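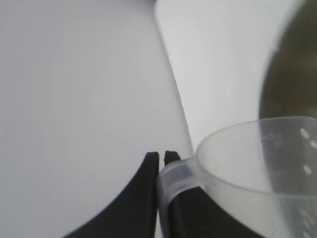

The measuring cup, Kvam Street kitchen

Oliwia wanted the cup. She had wanted it since she was eight and could only just see over the bench, and now that her aunt was moving to the coast and everything had to go somewhere, she said so before her coat was off.

"The cup?" said Canan. "Not the good platter? Not the mixer?"

"The cup!"

It was plastic and clear, or as clear as it had ever been, with a fat rounded rim that felt lovely under your thumb. Inside were the little raised dots, one under another, and beside them the fine print you had to tilt to the window to have any hope of reading. Canan had never read it. She went by the dots. Top dot for bread, middle dot for rice, bottom dot for the syrup that went over the semolina cake, and if you asked her what any of that came to in millilitres she would look at you as if you'd asked the weight of a Tuesday nap.

"You could buy one tomorrow," Canan said. "They have glass ones at Sendon, with red numbers."

"I don't want red numbers. I want to know what you mean by the middle dot."

So they made the cake. Half the kitchen was already in boxes, which made it a treasure hunt – the flour was in with the tea towels, the semolina was in the hall, and the tin turned up under the sink wrapped in a page of the *Gralisero* newsletter from some long-ago January. Kadir came in from next door to return a ladder and was put to work on lemons. He was terrific at lemons. He rolled them hard under his palm until the whole room smelled of them, and then he stood there grinning with juice to his elbows.

"What's the syrup?" Oliwia had a pencil ready.

"Sugar to the bottom dot. Water to the bottom dot. Then a bit more water."

"How much is a bit?"

Canan picked up the cup and held it at an angle, low, near her hip, and ran the tap. She didn't look at the dots at all. She looked out at the fence. Then she shut off the tap, and Oliwia snatched the cup and set it down on the bench and crouched until her nose was level with it.

"It's 120! I measured the dot last night with your kitchen scale. The dot's 120, and you've gone over by a whisker."

"That's the bit," said Canan.

Oliwia wrote down *a whisker*. She underlined it. Kadir said it was the best recipe he had ever seen written, and could he have a copy.

The syrup went on the stove and the cake went in the oven, and for a while there was the wonderful business of waiting, with the three of them sitting on boxes because the chairs had gone that morning. Canan told the one about the wedding, when she made this cake for 33 people in a borrowed oven with a door that had to be held shut by Kadir's uncle, in his good suit, with his foot. Oliwia had heard it plenty of times. In this telling the uncle lost a shoe, and she laughed so hard she had to put her tea on the floor.

Then the cake came out, gold right to the corners, and the syrup went over it and hissed, and they all leaned in to listen. You have to listen, Canan said. When it goes quiet it has had enough.

It went quiet. Kadir whispered, "Now?"

"Now we wait again."

"Oh, come on!"

They lasted nine minutes. They ate it out of the tin with the only spoons left, and it was sticky and sharp and marvellous, the colour of a new penny on top and pale underneath. Afterwards Oliwia washed the cup by hand and dried it with her scarf, the tea towels being packed again by then, and carried it out to the car on her lap.

At the lights she held it up and tilted it to catch the sun. She still couldn't read the print.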